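Bolis FAQ

Bolis is the open planning and perception stack we use for tabletop sorting and stacking. It started as a pile of scripts and has turned into something we're really happy with, and a lot of you have been writing in with good questions. We've gathered the ones that come up most. If yours is missing, post it on the forum and one of us will get to it (Chinyere Onyeka usually answers perception questions, Eustaquio Tovar usually answers everything about the planner).

General

What does Bolis do, in one paragraph?

It takes a depth image of a table, figures out which objects are on it and how they're sitting, works out an order for picking them up, and sends grasp and place targets to the arm controller. The task we tune it on is tidying plastic dishes: plates at the bottom, bowls nested by size, cups in a column. It sounds like a toddler's toy and it is wonderfully hard.

Which parts are yours and which parts come from somewhere else?

Perception, the stacking planner and the replay viewer are Bolis. Low-level arm control goes through Dratus, our driver layer, which lives in its own repository so people can use it without the rest. Buthelezi is the calibration tool. You can swap out any of the three as long as you keep the message formats.

Why dishes?

They nest! A bowl can be an object to pick up, a place to put something, or both in the same plan. Blocks never gave us that. Cups are great too, because an upright cup and a tipped cup need totally different grasps, and the difference is easy to miss from overhead.

Perception

What does the overhead view look like when I first open the viewer?

The default is the color view with the depth mask applied. Any pixel with no valid depth is painted black, so you get speckled edges on the table and on the arm. A newcomer's first reaction is usually that something has broken. It's fine, and you can switch the mask off with the M key.

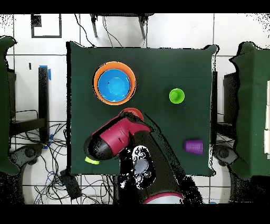 If the whole tabletop is speckled, that's a different story. Check the exposure first, then rerun Buthelezi and look at the residual it prints at the end. Nine times out of ten the camera mount has been bumped.

How does the segmenter deal with a bowl inside another bowl?

Each rim gets fitted as its own ellipse, and then the nesting step looks for rims that share a center within a tolerance. When it finds a pair, it records the smaller one as a child of the larger one and the two are carried through planning as a single thing unless you ask for them to be split. To split them, set nest_mode to separate in the task file. The tolerance is nest_tol, in millimeters, and the default of 30 suits our dishes. Smaller tableware probably wants something tighter.

It finds my green cups fine but loses them against the green cloth when the lights are low. Any tips?

Yes! Turn up the depth weight and turn down the color weight. The segmenter blends both, and the default leans on color because that gave us better separation between bowls. On a cloth close to the color of your objects you want it the other way around. Chinyere has a preset called lowlight that does this, and she'd love to hear how it works on other people's setups.

Does the arm confuse it?

It used to, a lot. The current version renders the arm from joint angles and removes those pixels before segmenting. Thin cables aren't in the arm model, so a cable crossing a bowl can still cut one ellipse into two arcs. The merge step usually glues them back together. If you see a bowl reported twice with nearly the same center, that's the cause, and raising arc_merge by a notch or two should do it.

Can it handle objects partly hidden under the gripper?

Anything that was seen before the gripper moved over it stays in memory. We keep it on the object list with a confidence that drops over time, and the planner is allowed to use it until the confidence falls below the cutoff. If something was hidden from the very start, move the arm to its park pose and rescan.

Planning

How does the planner decide what goes first?

It builds a graph of what has to be underneath what, then searches for the cheapest order that respects it. Cost is mostly arm travel, plus a penalty for grasps it isn't sure of. The search stops at 2000 expanded nodes, which is plenty for a table of dishes. When several plates or bowls could serve as the base, it goes for the widest flat rim and then for whichever needs the least clearing nearby.

One thing we love watching is how the order changes when you shift a single cup by a hand's width. Open the replay viewer, drag an object, and the plan redraws on the spot. It's the best way to get a feel for the cost function and it's how Eustaquio found half of his bugs.
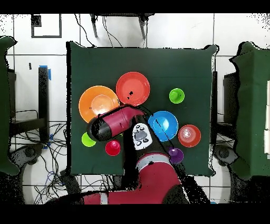
You can also pin part of the order by hand. Add a before line to the task file with two object names, and the planner treats it as a hard rule. Pins that contradict each other give you an error with both lines quoted, which is much friendlier than the old behavior (it just sat there).

Why does the plan sometimes move a bowl twice?

Because it needs the space. If two large dishes are nearly touching, the fingers may have no room to come down on the shared side, so the planner slides or lifts one away, deals with the other, and comes back. You can discourage this by raising regrasp_cost, but set it too high and it'll report no plan on a crowded table.

How are cups grasped?

For an upright cup, one finger goes inside the mouth and one stays outside, and they close on the wall. We call this the rim grasp. It works for bowls as well, with a wider opening. The nice part is that the same grasp works for letting go, so a cup can be placed on a column with no change of hand pose.

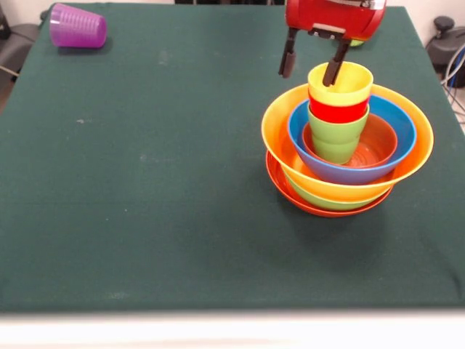
Rim grasp on the top cup of a column, seen from the side camera.

What about a cup lying on its side?

There's a separate tip-up routine. It finds the mouth, closes across the body, lifts, rotates the wrist and sets the cup down on its base. It's newer than the rest and it's off by default. Turn it on with allow_tipup. Without it, a tipped cup is treated as an obstacle and left where it is, and you'll see it listed under skipped in the run log.

How tall can a stack get?

The planner has no fixed limit. What stops you is clearance: the arm has to get above the top item with the next one in hand, and the side camera has to see the top rim. Set max_height for your own setup before you run anything. Please do this one, even if you skip everything else on this page.

Does the side camera do anything during planning?

It's used for one check after each release. The overhead camera is good at where things are on the table and poor at telling whether a cup is seated in the one under it or perched crooked on its rim. From the side, the gap between the two rims gives that away quickly. If the gap is larger than expected, the run pauses and asks you what to do.

Running it

What happens if I hit stop halfway through?

Dratus holds position with the gripper in whatever state it was in. It won't open by itself, so anything in the fingers stays in the fingers. Type resume to carry on or park to back straight up and go home. After a park, Bolis rescans and plans from scratch.

Can I run without a robot?

Absolutely, and we hope you will! The sample recordings include 3250 overhead frames with matching joint angles, and the whole pipeline through planning runs on them. You'll need a laptop and a bit of disk space. The replay viewer doesn't care whether the frames are live.

I get "stale frame" in the log over and over.

The camera and the controller disagree on the time. Run the clock check in the tools folder and restart both sides. If it keeps up, look for a second program holding the camera open. It's nearly always a viewer window somebody forgot on another desktop.

What is Zavora and do I need it?

Zavora is the task file editor. You don't need it, since task files are plain text, but it checks names as you type and draws the dependency graph beside them. Release 33 added undo, finally.

Can I contribute?

Please do. The most useful things right now are task files for dishes we don't own, and recordings where the segmenter got it wrong. Attach the log along with the frames, otherwise we can't replay the plan. We go through new reports on Thursday afternoons, and small fixes often get merged the same day.

Is there a plan for two arms?

Eustaquio has a branch. It does hand-offs in simulation and he's very excited about it, but it isn't ready for anyone else's hardware. We'll post on the forum when it is.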